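How Things Keep Their Shape

Some objects are stiff and some are soft. A material is stiff if it resists bending or squashing. Metal is stiff, so a tin protects the food inside it. Foam squashes under your thumb and springs back when you let go.
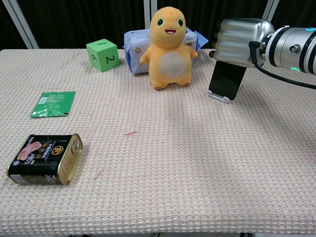

Words: Setareh Rahimi

The orange toy is a plush. Plush is a fabric with short raised fibres, and they make it feel soft. The green cube is a foam die with a number on each face. On a standard die, opposite faces add up to seven, so the face under the 1 is a 6 and the face under the 2 is a 5. Not every die follows this rule.

Try it: press a sponge, a spoon and a sock for 20 seconds each. Write down which ones change shape.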